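Open Day at Meinecke: Come Try the Grippers Yourself

Meinecke opens its doors on a Tuesday in December, from 2 p.m. until we run out of coffee

We're doing it again! After a first open day that packed our little office much tighter than we'd planned for, we at Meinecke are inviting neighbors, students, customers and anyone who's curious to come see how we teach robots everyday jobs. If you missed it last time, I really hope you can make this one.

The main event is Nustard, our project for collecting hand movements with a pair of hand-held grippers. You take one in each hand, you wear a camera on your head, and you go do something ordinary — straighten up a chair, move a box, put things back where they go. The patterned cubes on the grippers let our software work out where your hands went, and those recordings become practice material for robot arms. I've been at this for two years and I still get a kick out of watching a visitor forget about the grippers and just get on with the job.

Last time 59 people signed up and some 90 came through the door (I ran out of name tags before three o'clock). So this year we're asking everyone to book a slot. There are 33 hands-on turns, and each one lasts long enough to try a couple of tasks and ask us whatever you like. If the turns are gone, come anyway, the talks and the demos don't need a booking.

Our friends at Clindness are driving over with a two-armed robot trained partly on Nustard recordings, and they'll run it twice during the afternoon. Sadusness is bringing its new labeling software, and they've promised to let visitors sort a few clips themselves. I've tried it and I was slow, but it's fun!

Kids are welcome with a grown-up. Parking is behind the building, and the side entrance has a ramp. Please leave big bags in the car if you can — we're a working office and space between the desks is tight.

To book a turn or set up a press visit, call the Meinecke front desk or write to us through the contact form on our website. Reporters are welcome to try the grippers too.

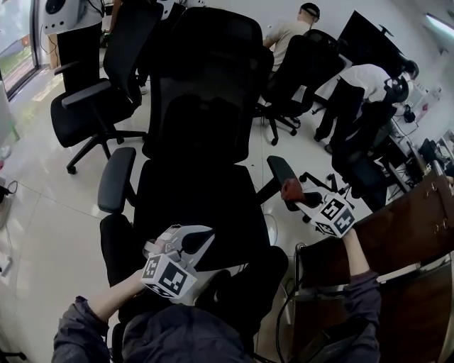

Hand-held grippers at work around an office chair at Meinecke.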